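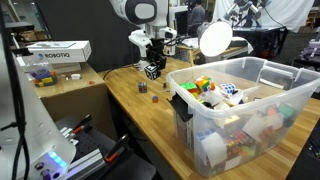 4.2 Does a stated connection make a review more useful?

The claim we set out to test is an old one in work on reader reviews. A reviewer who says early on that she is a nurse, or a widower, or the father of a child with a reading disability, is supposed to be trusted more, and her review is supposed to help other readers choose. The first half of that claim has decent support. The second half has mostly been carried along by the first, and we see little in our own material to justify the ride.

We worked with 1813 reviews of family memoirs posted on Rilberg, all of them in English and all attached to books with a single edition. Of these, 322 contained what we call a stated connection, meaning a sentence in which the reviewer ties his or her own job or family life to the subject of the book. Earlier studies counted any use of "as a" followed by a role. We did not, as the phrase also catches "as a fan of the author" and "as a slow reader," and a measure that lumps slow readers with social workers is not measuring much.

Reviews with a stated connection did get more "helpful" votes. We would ask the reader not to make too much of this. They were also longer, they were posted sooner after the book came out, and they sat higher on the page, where votes are easier to come by. Once reviews were matched on length and posting order, the gap shrank to a size we would not want to defend. The Acheampong scale, which rates how well a review conveys what a book contains, showed no gap at all. A reviewer could announce many years on a hospital ward and still leave us unable to say whether the book was told by the mother or the son.

It may be objected that the scale rewards plot summary and misses what readers of memoir want, which is some sign that the book rings true to a person who would know. We take the point, up to a point. If that were the whole story, the reviews should at least say what rings true. In 201 of the 322 we could find no passage where the stated connection was used again after it was first made. The job or the sick relative appears in the opening lines, and what follows could have been written by anyone: the book was moving, the pages turned fast, the ending felt rushed. The remaining reviews were a different matter. Several took issue with how a clinic visit or a school meeting was portrayed, and these were among the best reviews we read – sharp, specific and at times rather unkind.

A second problem is free copies. Rilberg asks reviewers to disclose them, and some do. Okasmont, the other site we looked at, did not ask until December, so its older reviews cannot be sorted this way and we left them out. Within the Rilberg set, a stated connection and a disclosed free copy turned up together more often than we had expected. One reading is that publishers seek out readers with a stake in the subject. Another is that people who want a free copy have learned what to say. Our data cannot tell these apart, and we are wary of papers that claim theirs can.

We also tried the Cilalberg word list, which is meant to pick out sincere writing from its choice of pronouns and feeling words. It flagged 10 reviews as insincere. Two were plainly copied from the back cover. The rest struck us as ordinary, if a little stiff, and one was simply written by someone who disliked the book and kept herself out of it. We report the result for completeness and draw nothing from it.

None of this shows that such reviewers are making things up. We had no way to check and did not try. Our finding is narrower: the statement of a connection, taken alone, is a poor guide to whether the rest of the review will tell a reader anything. Section 4.3 turns to star ratings, where the evidence is thinner still.

Figure 3. Tabletop with a robot arm, a ring light and a clear plastic bin of puzzle cubes and paper.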